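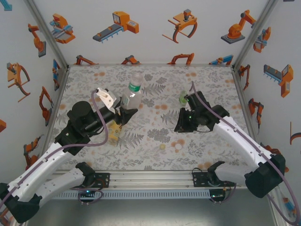
*Botella de agua, vaso verde y cartoncito amarillo y blanco sobre el mantel de helechos.*

**Ludero busca gente para ordenar y recoger mesas de bebidas**

13 jun 2021

Turnos de mañana, local de Amance. Empezamos en julio. 7 plazas, 3 ya cogidas, asi que rápido.

Qué se hace:

- poner y quitar vasos, botellas, cartones
- bebidas a su sitio, sin volcar
- mantel estirado entre turno y turno
- apuntar en la hoja lo que falte (la hoja, no un papelito suelto)

Pedimos: mayor de edad, manos tranquilas, puntualidad. Experiencia en barra, bien, pero no hace falta. Pago: 600 euros por el mes completo, media jornada. Comida no incluida, café sí.

Lo que más cuesta: los vasos altos. Estrechos abajo, anchos arriba, llenos de granizado naranja y con su lima. Se cogen por la base y despacio. En la prueba os pondremos uno, avisados quedais.

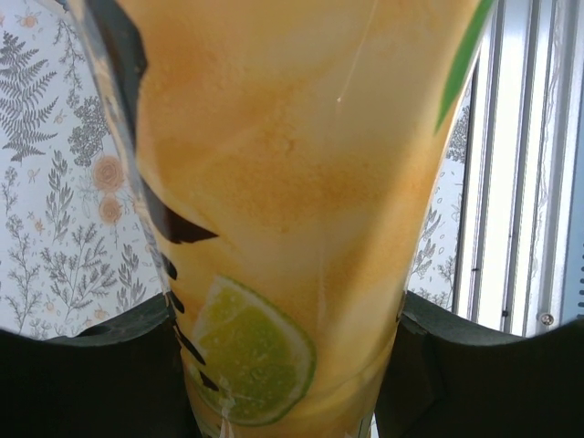
Sandhu pregunta si puede apuntarse solo media quincena, y si los vasos altos se friegan a mano o van a máquina. Media quincena no, lo sentimos. A mano, con el cepillo largo.

Para apuntarse: mensaje a Ludero con asunto «mesas Skurbridge», nombre, teléfono y horas libres. Pruebas en grupos de 3. Sin asunto no lo vemos.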